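Come fix old desktops with me! I need a few more people for our January sessions in Flamham, and you don't have to know a thing about computers.
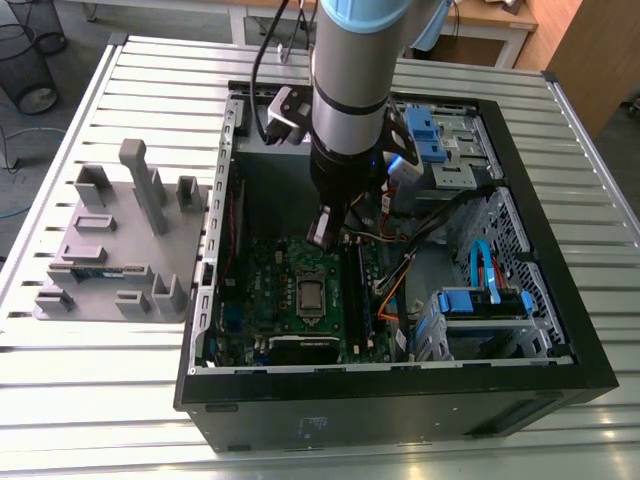
Riltier Reuse Club, Hardware Bench

We open up donated towers, sort the parts and get what we can running again.
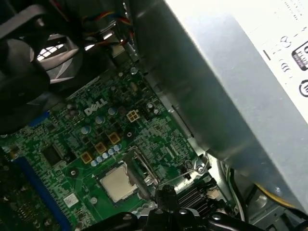

I'm looking for patient people who like small parts. You'll learn your way around boards like the Dell one, with its little silver capacitors and the processor sitting in its socket. Tools are on us, and so is lunch. Call extension 218 to sign up.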